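Before You Share Another Hospital Baby Story

Every month or so, one of these lands in my inbox from at least three different readers. A baby is alone on a ward, a nurse or an orderly or a retired bus driver falls in love with the baby, and a year later everybody is in matching sweaters. I cried at the last one too. Then I went looking for what the story left out, and that's what this item is about. 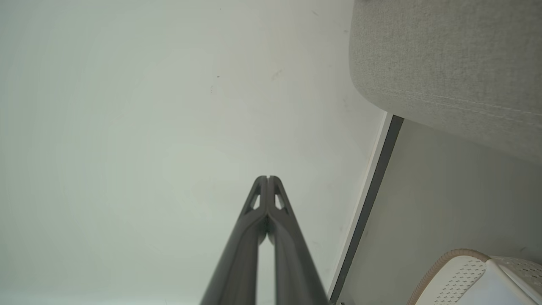
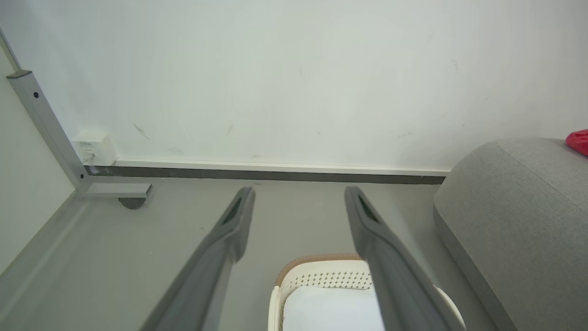
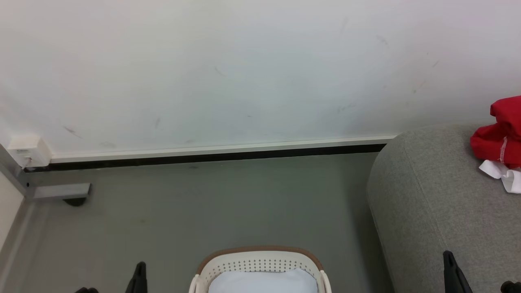
Gripper fingers in the first two, the second with a white laundry basket; wall and gray sofa in the third.

The one you all sent me in February came by way of Plestent, the parenting site. It said a cuddler program at the Onyshchenko children's ward had "changed everything" for babies whose parents couldn't visit. Cuddlers, if you missed the last few years of these, are people from outside the hospital who come in and hold newborns for an hour or two. I like the idea very much. I can't think of a person who wouldn't.

But "changed everything" is a big claim. The article gave one number to back it up: 2,542 hours of holding. It didn't say over how long, or how many babies, or how many hours they were being held before. A ward with a handful of long-stay infants and a ward with a hallway full of them would get very different things out of 2,542 hours. I wrote to the site and asked. The reply thanked me for my interest and pointed me back to the article.

Then there's the money. At the bottom of the piece was a link to the Dralitz Fund, which was trying to raise $2,000 for rocking chairs. Fine, chairs wear out. What bothered me was the line saying every gift "helps a baby find a forever home." A chair does not do that. Foster placements go through a caseworker and a court, and most of the babies in these programs have parents who mean to take them home. Some of those parents live two hours away and have other kids and a night job. The story had them down as "no visitors," full stop, and moved on to the nice part.

I asked our own local group, Fudidon, how it works here. They have 10 cuddlers on the list and a waiting list of around 30 - so please, if you were about to sign up, know that you may not hear back until summer. What they're short of is gas cards, and people willing to drive a mom or dad to the ward and home again. That has been the case since I first asked. It gets almost no sign-ups, and I suspect it's a hard thing to take a sweet picture of.

I'm also uneasy about the names. The Plestent piece gave the baby's first name, the drug the mother had been using and the town she lived in. That child will be able to read in a few years. So will the classmates. Fudidon told me they don't give out any of that, even when a reporter asks nicely, and I was glad to hear it.

None of this means the people in these stories aren't kind. Some of them have done something I'm not sure I could do. I'd just like to know what happened to the mother, whether she got treatment, and if anyone asked her before it was published. I have now read nine of these start to finish and only one of them quoted the parent at all.

If you want to help with rides, reply to this newsletter and I'll pass your message on to Fudidon. You'll need a clean driving record and an infant car seat base, or they'll lend you one. Evenings after 6 are the hardest to cover.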